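O saco do lixo passou a ser assunto de engenharia
Notícias da casa, edição de julho
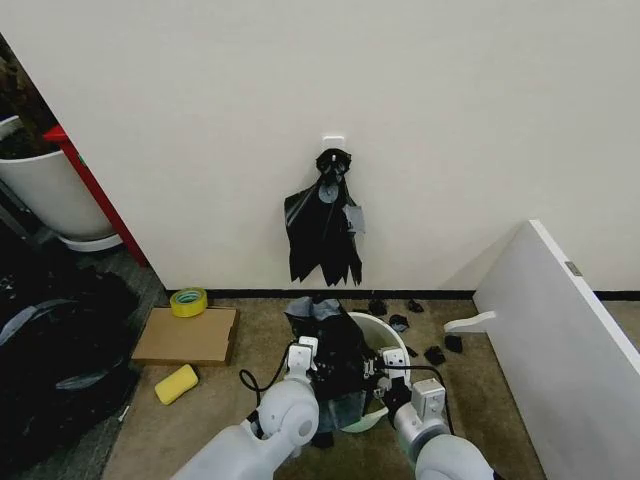 Troca do saco num cesto de papéis, a dois braços.

Quem trabalha no edifício de Sedoscombe já sabe: desde a primavera, os cestos do rés do chão são tratados por um par de braços brancos que a Closwood instalou com o software Sternen. A administração chama-lhe "apoio à limpeza". A equipa da limpeza chama-lhe "o estagiário", e o nome pegou.

O estagiário faz uma coisa, que é pôr sacos novos em cestos. Faz isso com uma seriedade que poucos de nós dedicamos ao orçamento anual. Pega na borda do saco com uma pinça, procura a outra borda com a outra, pensa, volta a pensar. Um saco preto e fino é, pelos vistos, dos objetos mais traiçoeiros que há num escritório, e ficam de vez em quando uns farrapos de plástico na alcatifa. Apanhá-los não consta do contrato.

Nos primeiros tempos, cada cesto levava 14 minutos. Agora leva 5. Uma pessoa demora o tempo de dizer bom dia, mas uma pessoa também tem costas, e foi por aí que a conversa começou. Há 73 cestos no edifício, quase todos debaixo de secretárias, e quem os despejava dobrava-se 73 vezes por turno.

O que mudou, então? O turno da limpeza começa às sete em vez das seis, sem corte no ordenado. Ninguém foi dispensado, e a Closwood pôs isso por escrito depois de lhe ser pedido três vezes. Duas colegas fizeram a formação da Farkas e são elas que acompanham o sistema: escolhem os sacos, preparam o material e carregam no botão de paragem quando o estagiário se convence de que o cesto é o saco. Recebem um suplemento por isso, que demorou mais a aparecer do que os braços.

Nem tudo está resolvido. Os sacos encomendados no inverno, 900 deles, são demasiado finos para as pinças e rasgam-se. Estão no armazém à disposição de quem os queira levar para casa. A supervisão também conta como trabalho e ainda não aparece nas folhas de horas, onde continua a existir apenas a linha "cestos". Já se pediu uma linha nova. Aguarda-se.

Até lá, agradece-se que não deixem copos com café nos cestos do rés do chão. O pedido é antigo e vinha sendo ignorado com toda a tranquilidade, mas agora há motores envolvidos.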